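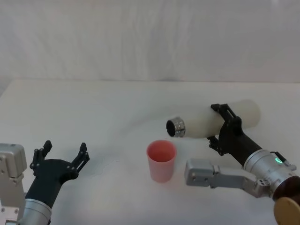 Erura Central Bank Spends Reserves to Slow the Fall of the Crown, and Exporters Are Not Happy

The central bank of Erura sold 233 million crowns' worth of foreign currency in February to support its own money, according to the monthly table that was put on its website at 4 p.m. It is the largest sale in one month after the country left its fixed rate with Metum.

The crown has lost nine percent against the Metum dollar in the last half year. For families this means that fuel, medicine and many kinds of food have become more expensive. For companies which sell to other countries, the weak crown is good news, and they would like it to stay weak for some time longer.

The finance ministry stands nearer to the companies. In its spring letter to parliament it wrote that "a competitive exchange rate is a part of our industrial policy." The bank answered in its own report that prices are its first duty and that it does not work toward any special level of the crown. The two texts came out in the same week, and many traders in Skisden read them side by side.

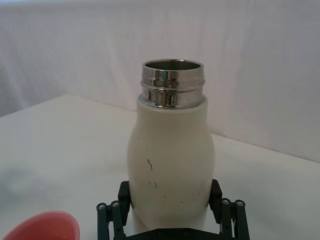 White bottle with a steel neck, shown without its cap.

Small exporters feel the question most. The chamber of commerce in Skisden sent a survey to its members and received 1,161 answers. More than half of them said that they had taken new orders from Metum this winter, and a smaller group said they had hired people for these orders. Household goods and furniture were the two sectors with the most new orders. When the crown becomes stronger in a few days, as it did at the end of February, the profit in such an order can disappear before the goods are on the ship.

Ojeda, which sells kitchen and travel goods from Skisden, told its shareholders that it now fixes the exchange rate in advance for all its large contracts. The company said this costs money but lets it keep the same price list through the summer. It does not plan to move any production to Metum, although the tariff that Metum put on finished metal goods last year is still in place. 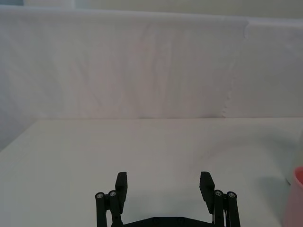 The tariff makes the whole discussion harder. A cheaper crown takes away a part of its effect, and the trade office of Metum has already complained about this. It asked Erura to explain whether the fall of the currency was helped by the government. The ministry denied it and pointed to the sales of the central bank, which go in the opposite direction.

Importers see it from the other side. Their association asks for a temporary tax relief of 3,000 crowns for each small shop that buys most of its stock abroad. The ministry said that it will study the request together with the next budget, but it gave no date. Two opposition parties support the relief. A third one says the money should go directly to households.

The bank will decide on its interest rate next month. A higher rate would probably make the crown stronger, but it would also make loans more expensive for the same exporters who now enjoy full order books.

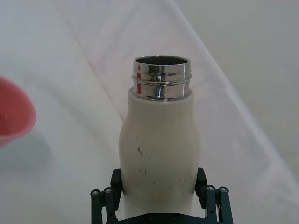

Will travelers from Erura pay more in Metum this summer?

At the present rate they will. A hotel room or a meal with the same price in Metum dollars costs more crowns than half a year ago, and banks in Skisden also add their own fee when they change cash. Customers who pay by card should check the rate of the card company before they leave.

The next table of the central bank will cover the sales made in March.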